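Kullonen Building Services
Storage, Supply and Utility Rooms - Walkthrough Checklist with Inspector's Comments
Site: Wamia Street offices, second floor
Inspection month: March
Inspector: Tiziana Martinelli
Received for the site by: Libor Jelínek

Ratings used on this form: OK (meets the site standard), CORRECT (to be fixed by the date agreed with the site), REFER (outside the scope of this walkthrough and passed to a licensed contractor). Items with no comment were found acceptable and need no reply. 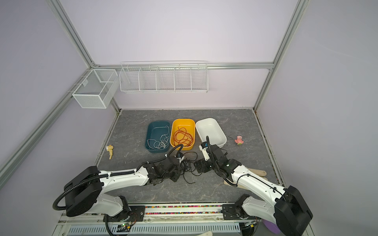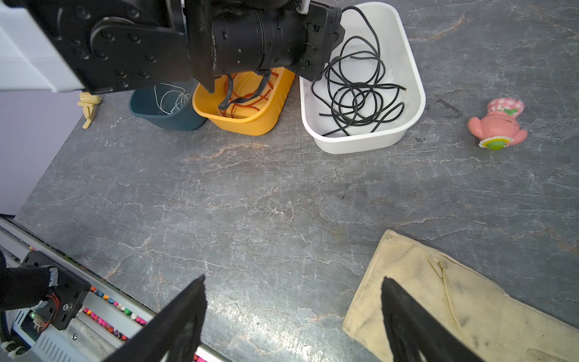
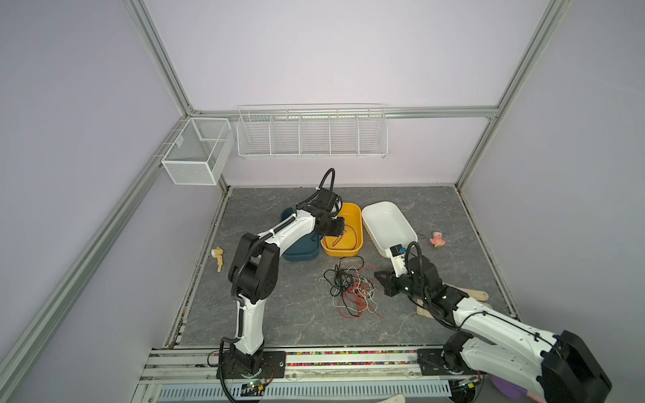 Section 1. Access and exits

1.1 Corridor outside storage rooms clear to full width: CORRECT
Comment: Two folding chairs and a flattened shipping box were leaning against the corridor wall next to the Rennie copy room. The remaining width was acceptable at the time of the visit, but the corridor is an exit route and may not be used for holding items, even for a short period. Mr. Jelínek had the chairs removed before the walkthrough ended. The box remained.

1.2 Exit signs lit and visible from every doorway: OK

1.3 Doors open fully and close without being pushed: CORRECT
Comment: The closer on the supply room door is weak. The door stops short of the latch by nearly 5 inches. This is a rated door and must latch under its own closer. Please do not use a wedge in the meantime. A wedge was found on the floor behind the door and was handed to the front desk.

1.4 Clear door width, supply room: OK
Comment: Measured at 32 inches.

1.5 Room numbers match the posted floor plan: CORRECT
Comment: The plan by the elevator still shows the old numbering for the two rooms at the north end. The same comment was made at the last walkthrough.

Section 2. Shelving and stacked materials

2.1 Tall shelving fixed to wall or floor: CORRECT
Comment: Four of the units in the file room are fixed at the top. The fifth, nearest the window, has its bracket in place but no screw. Do not load the upper shelves of this unit until it is fixed.

2.2 Heavy items kept between knee and shoulder height: CORRECT
Comment: Paper is delivered by the carton and has been placed on the top shelf by staff of more than average height. Others then have to bring it down. Move cartons to the second shelf and use the top shelf for empty binders.

2.3 Space kept clear below sprinkler heads: OK

2.4 Step stool available and in good condition: OK
Comment: The stool carries inspection tag 29. The rubber feet have been replaced as requested.

2.5 Containers labeled with contents: CORRECT
Comment: Labels in the file room are complete. In the supply room, several are handwritten on tape and have faded. The site may use any label it wishes, provided that it can be read from a standing position.

Section 3. Electrical

3.1 Electrical panel accessible and door closed: OK

3.2 Panel schedule complete and legible: CORRECT
Comment: Circuits added during the break room work are marked "new" and nothing else. Enter the room and the use of each circuit. The word "new" is to be removed.

3.3 No extension cords used as permanent wiring: CORRECT
Comment: One cord runs from the break room, under the door, to a label printer in the supply room. Remove it. If the printer is to stay where it is, the site should request an outlet through the Plireck work order system.

3.4 Outlet covers present and undamaged: OK

3.5 Ground-fault outlets tested at the sink: REFER
Comment: The left outlet tripped and reset. The right outlet did not trip on either of two attempts. It has been taped over and should stay out of use until a licensed electrician has replaced it.

Section 4. Fire protection

4.1 Extinguishers mounted, charged and tagged: OK

4.2 Extinguisher access not blocked: CORRECT
Comment: The coat rack in the break room has moved again. It should stand on the other side of the refrigerator, where tape was put down for it.

4.3 Ceiling tiles in place: CORRECT
Comment: One tile is missing over the copier and one is stained. The stain was dry to the touch. The site reports that the leak above was repaired in the winter, but no work order could be produced. Please send a copy.

Section 5. Cleaning supplies

5.1 Original containers or proper secondary labels: OK

5.2 Safety data sheets available: CORRECT
Comment: The binder is in place and in good order, but the sheet for the floor finish is for a product no longer used on this site. Replace the sheet and initial the index page.

5.3 Mop sink clean and draining: OK
Comment: Slow, but draining.

General comments

The rooms were generally cleaner than at the previous visit, and the file room in particular has been well kept. Most of the corrections listed are small and can be closed by site staff without a contractor. Items 1.3 and 2.1 should be given priority, together with the outlet under 3.5 - these should not wait for the regular maintenance round.

Items 1.5 and 4.2 have now appeared on more than one form. A repeat item requires a written reply from the site stating who will close it and when. Replies may be entered in the Plireck record or handed to the inspector on paper.

Site reply (L. Jelínek): Door closer ordered. Screw for 2.1 fitted the same afternoon, please recheck. Floor plan is with the print shop. For 4.2, we ask that the extinguisher location be reviewed, as the taped position for the coat rack blocks the recycling bins.

Inspector's response: Extinguisher location will not be changed. The recycling bins may be moved.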